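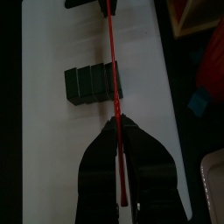

Robot club is back, and so am I!

Hello again from the Clastoder club. I promised a proper update before the holidays and then December ate all my evenings, so you're getting a long one. Get yourself a coffee.

If you only know us from the open house, you may remember one arm, one very patient laptop and a lot of kids shouting directions at both. We've moved on a bit. This year's project has two arms working the same table, and the students have to get them to share it without crashing into each other. It sounds easy until you try it. Two people can clear a dinner table without talking about it, but two arms will happily reach for the same spot at the same moment unless somebody has planned for that, and our students spent most of the fall learning how to be that somebody.

We've got 12 students signed up now, split between the arm crew and the task crew. The arm crew looks after the cables, the cameras and the boring checks we run before anything moves. The task crew decides what goes on the table and where, and then writes it all down so we can set things up the same way next time. I thought everyone would want to be on the arm crew (I would have!) but the task crew filled up first. I think they like being in charge of the layout. There's a binder. It has tabs.

Iraís Bautista has taken over the task crew this season and she has been wonderful with them. She started a rule that whoever writes a task has to do it by hand first, using just a thumb and one finger on each hand. You find out very quickly how much you lean on your other fingers. We had a lot of dropped blocks and a lot of giggling, and a couple of tasks got rewritten on the spot.

The big thing on our plate is the Brusalard Challenge. It runs to seven short tabletop tasks, and each team gets 10 minutes to set up before the clock starts. We practiced the setup at our last session and went way over, so that's what we'll be drilling for the next few weeks. Our trouble is that everybody wants to help and then there are too many hands in there at once. The new plan is two people at the table, one person reading from the binder and everyone else standing back. We'll see how long that lasts.
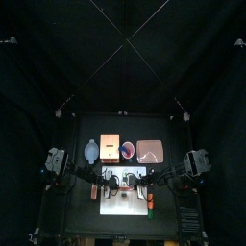
Both grippers over the white board, with the pink cup and the rest of the back row behind them.

A few bits of business while I have you. We start back on 5th January in our usual room at the Buden building, same time as before. Please use the side door, the front one locks early. If your student is new, send them with closed shoes and something to tie back long hair, and please sign the form – I still have a small stack of blank ones from the fall and I will come find you in the parking lot.

Travel to the challenge is going to cost us $700 for the van and the entry fee together. Ayala Hardware has kindly said we can hold our bake sale out front again, so if you make anything at all, even from a box, I'd love to hear from you. Last year the lemon bars were gone before I got one and I'm still a little sore about it.

We could also use a few things for the task crew: small blocks, plastic cups, little trays, lids with no container, that sort of stuff. Bright colors are great. Nothing made of glass, please. Drop them in the bin by our door and the crew will sort through it all and fight over the best ones.

Parents are welcome to come sit in for a session too, just let me or Iraís know so we can put out a chair.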